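Claltamstead Institute of Technology
Department of Automation
Robot Software, Part Two: Perception, Planning and Control
Course handout, Unit 6: From a detected part to a finished grasp

Purpose of this unit

Students should read this handout before the first laboratory session of the unit. It sets out how the software stack used at Claltamstead takes a camera picture and turns it into a movement of two arms over a table. The lectures will cover the mathematics; the handout covers the structure, the names of the processes and the mistakes that are marked most heavily in the report.

6.1 The four processes

The stack, which is called Josto, runs as four separate processes. The perception process reads the head camera and publishes a list of objects. The planner reads that list and proposes a path for one arm or both. The controller follows the path and reports the error at each joint. The supervisor starts and stops the other three and keeps the log.

The processes share no memory. They exchange messages only, and every message carries the time at which its contents were measured, which may differ from the time at which it was sent. Students who confuse these two times will find that the planner aims at where the part used to be.

6.2 Perception: flat and round parts

Most of the exercises in this unit use small round parts on a plain tabletop. A plain surface makes the first step, separating object from table, fairly easy. The later steps are harder. A flat disc seen at a slant appears as an ellipse, and the detector must recover both its centre and its tilt from that outline. When a gripper is close to the disc, part of the outline may be hidden or darkened by the shadow of the fingers, and the fitted ellipse may shrink or slide to one side.

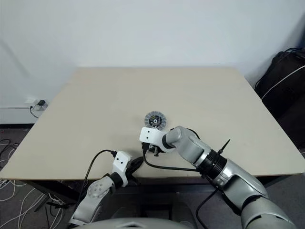 The detector therefore reports a confidence value together with each pose. The planner is set to refuse any pose below the threshold in the configuration file. Students may change the threshold, but the value used must be stated in the report, along with the reason for choosing it.

A round part also has no natural heading. Turning the disc about its own centre changes very little in the outline, and the angle returned by the detector should be treated as unknown unless printed markings have been used to fix it. The planner accepts a flag named "free_yaw" for this purpose. Leaving the flag unset is the most common fault in submitted work, as it forces the wrist to chase an angle that has no meaning.

6.3 Camera to arm

Every pose found by the camera must be expressed in the base coordinates of the arm that is to act on it. The two arms have separate bases, and therefore separate transforms. The calibration file holds both, and the supervisor checks at start-up that the file has been loaded. It does not check that the file is correct. Before each session, students must run the touch test described in the laboratory rules and record the remaining error for each arm.

6.4 Planning with two arms

The planner treats the arm that is not in use as an obstacle. Its links are wrapped in simple capsules, and any path that brings the moving arm inside a capsule is thrown away. Cables are not modelled. For this reason the wrist joints are given narrower limits in software than the hardware would allow, and these limits must not be widened.

A grasp is planned in three stages: an approach point, a straight final move, and a closing command. The approach point for a tall part is normally placed to one side, with the fingers spread across the width of the body. The approach point for a flat part is placed above it. Where a tall part and a flat part lie close together, the planner must also keep the fingers clear of the part it has not been asked to take.
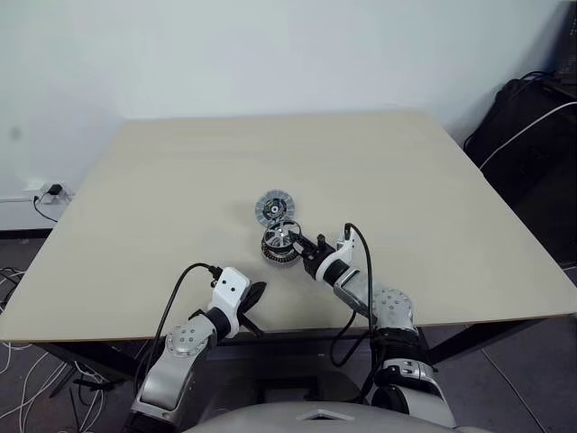 The order of work matters here. If the nearer part is handled first, the pose of the farther one should be measured again before a second path is requested, as the view may have changed. Josto does not do this by itself. The request must be made in the task script by calling the perception process once more and waiting for a message with a later measurement time.

6.5 Control and stopping

The controller compares the commanded and measured joint positions on every cycle. If the error passes its limit, it holds the arm in place and sends a fault code. Two codes concern this unit:

Code 14: joint error above limit during the final move.
Code 133: no new object list received before the deadline.

Code 14 usually points to contact with the part or the table. Code 133 usually means that the perception process has stopped or fallen behind. In either case, the log must be saved before the supervisor is restarted, as a restart clears it.

6.6 Laboratory task

Students work in pairs. Each pair will write a task script that detects a tall round part, plans a side approach with the right arm, and brings the open fingers to the part without closing them. The left arm is to remain at its resting pose throughout. The script must be run first in the Escobar simulator, using port 1025, and the simulator log must be handed in together with the log from the table.

Reports are due at the end of January. The sheet on path smoothing from the Gitville course may be consulted, but its joint limits apply to a different arm and must not be copied into the configuration file.

Reading for the next unit: course notes, chapter on force limits and compliant motion.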